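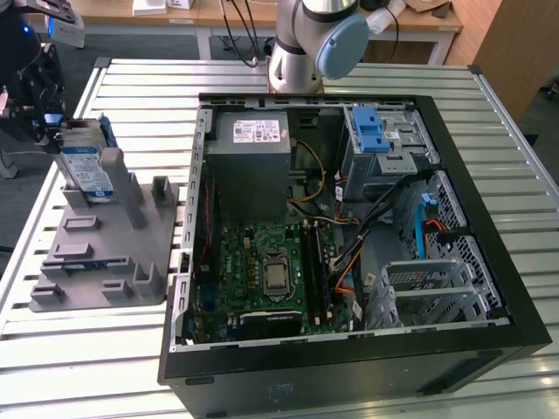

Setting up the drive swap cell at Presstead

Set aside a morning for this, and do it before the cell is warm from a day's work - I always go for Sunday, when the bench is free.

First, the fixture plate. Push it hard against its stops, snug the bolts by hand, then go around again with the wrench. If you moved it at all, re-teach the pickup point. Yes, even if it looks fine! Valentin Neagu skipped that once and we spent all of May chasing a crooked grip.

Next, the gripper. Check every finger screw with a hex key and wipe the inside faces with a dry cloth. I set the closing speed to 8 and the approach height to 200 mm.
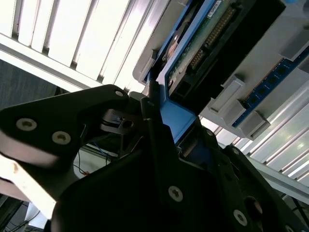
Now jog in slowly and watch the blue bracket from the side. You want both fingers touching at the same moment - if one gets there first, shift the tool offset a hair and try again. Then run 13 slow cycles with a scrap drive, finger near the stop button, and save the program under a new name.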